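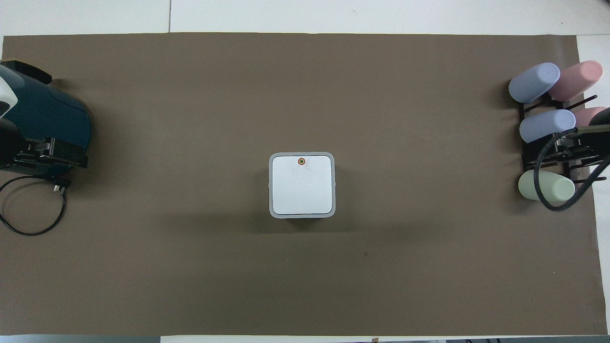 Re: [Braluncombe-users] Left arm drifts, right arm fine

Hi Sang-wook, and hello everybody,

On 3/4/20, Sang-wook Tak wrote:
> We changed the gripper on the left arm of our Aneo cell and
> now it closes a little short of where we tell it to. The
> right arm is fine. Do I have to redo the whole setup? Our
> count was 225 cycles when it began.

Welcome to the list! Please don't redo everything, you'd lose a whole afternoon and I know how that feels. We look after a two-arm cell as well, and ours did the very same thing last August, at 344 cycles.

Start with the cable. On ours it leaves from under the gripper mount and hangs in a wide loop over the table, and I like it that way, but do swing the arm slowly through its full reach with your hand near the loop and feel for any tug. The one on the right arm passes right by the rack of cylinders, so go extra slow on that side (I have pulled a cylinder off the rack more than once, I'm sorry to say).

Then go over the small bolts on the mount bracket. Ours had worked loose after the swap, two of them by nearly half a turn, and that was most of the trouble. Snug them up in a cross pattern, power up, and run the Zekura zero routine for the left arm only.

One more thing, and maybe you do this already. We cover the table with brown paper and keep it flat. If it has ridden up under the arm, the touch-off height comes out wrong and you'll chase your tail for days! Clear the rest of the table too, but leave the rack where it is, or you'll have to teach every pick over again.

If it still closes short after all that, send me the Chae log, lines 244 onward, and I'll gladly read through it tonight with a cup of tea.

Warm wishes,
Your neighbor on the list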